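A Search Box People Trust: Kirsten Hafþórsson on Retiring the Shared Drive at Troratberg

When Kirsten Hafþórsson became head of knowledge services at Troratberg, the engineering supplier had 900 employees and six places where a document might reasonably be kept. There was a shared drive for each division, a contract archive, an intranet last redesigned under a previous management team, and a large volume of material held only in personal mailboxes.

"The question I heard most often in my first month was, 'Who has the current version?'" she says. "People were not asking where it was. They had learned to look for a person, and if that person was on leave, the work waited."

Troratberg has since moved its working documents to Flomik, a document and search platform, and closed the divisional drives to new files. The project was led by Hafþórsson together with Vinh Đồng, who manages enterprise systems and reports to the chief information officer. Both agreed to discuss the work at the company's main office, where the final archive transfer was completed in October.

According to Hafþórsson, the decision to begin with search was made early and was not popular with every department. Several managers had asked for a new folder structure, and a draft of one already existed. It ran to 110 top-level categories.

"I had great respect for the people who wrote it," she says. "It was careful work. But I tested it with colleagues in purchasing and in field service, and they placed the same document in different categories nearly every time. I could not see how training would correct that."

The team therefore kept the number of required labels small. Each document carries an owner, a review date, a document type and the name of the project or client to which it belongs. Everything else is left to the text itself, which Flomik indexes in full.

Đồng describes the technical work as less difficult than the agreements that had to come before it. Permissions were the longest discussion. Under the old arrangement, access had been granted drive by drive, often by request over the telephone, and few of those grants had ever been withdrawn.

"We found former project teams that still had editing rights to contract files," he says. "No harm had come of it as far as we could determine, but it was not a position I wanted to explain to an auditor. We decided that a group without a named owner would not be carried over. That produced a good number of calls to my office." 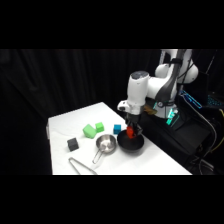
Ownership became the rule on which the rest of the system depends. Every document must belong to a current employee, and when that employee changes roles, the manager is asked to name a successor before the transfer is approved. Hafþórsson says the rule is easiest to explain with small, practical material. A picture of a white and dark gray robotic arm holding a red object just above a black bowl, for instance, can be wanted by sales, by training and by the technical writers, and each will call it something different. "One department types 'gripper,' another types 'arm,' and a third types the name of the client," she says. "The owner's task is to write one plain sentence that serves all of them. We ask for a sentence because people will write a sentence. They will not fill in a form with 20 fields."

The pilot ran in the Lund office, which was selected for its mix of engineering, finance and customer support staff. Đồng acknowledges that the first weeks did not go as planned. The search index was refreshed only overnight, and employees who saved a file in the morning and could not find it after lunch concluded that the system had lost it.

"They went back to sending attachments, and I would have done the same," he says. "We had treated the indexing schedule as a matter of server load. For the people using it, it was a matter of confidence. We changed the schedule and wrote to the whole office explaining what had gone wrong."

A second difficulty concerned duplicates. The migration tool identified identical files without trouble, but it could not judge between two versions of a procedure that differed by a paragraph. Hafþórsson's group referred those cases to the departments, with a deadline and a standing offer of help. Where no answer was received, both versions were moved to a read-only archive and removed from ordinary search results.

Some managers objected to that step. Hafþórsson defends it. "An outdated safety procedure that appears at the top of the results is worse than one that takes an extra request to retrieve," she says. "We have had requests to restore documents, and we have restored them the same day."

Attention has now turned to Telleck, the company's internal question board, which was introduced separately and grew without much supervision. Employees post a question, colleagues reply, and the exchange remains open for others to read. Much of what is written there is of high quality, Đồng says, and very little of it reaches the formal documents.

The two teams are working on a process under which a well-regarded answer can be proposed for inclusion in the relevant procedure, with credit to its author. Hafþórsson is cautious about how much of this should be automatic. She would like an editor to read each proposal, at least for the first year, and has asked for a half-time position to support the work. The request is under review.

Asked what she would change if the project were to begin again, she returns to the subject of review dates. The initial policy set the same interval for all documents, and a great many fell due at once. "Our owners received long lists on a single morning," she says. "Some of them approved everything without opening it, and I do not blame them. We now spread the dates through the year and set them by document type. I should have asked for that at the start."

Đồng's answer is shorter. He would have invited the help desk to the first planning meeting. "They knew which folders people could not find," he says. "They had the tickets."

Related items
Setting Review Dates for Controlled Documents
What the Help Desk Knows: Using Ticket Data in Intranet Planning
Access Rights After a Project Closes
Question Boards at Work: Who Edits the Answers?
Moving Mailbox Archives to a Shared System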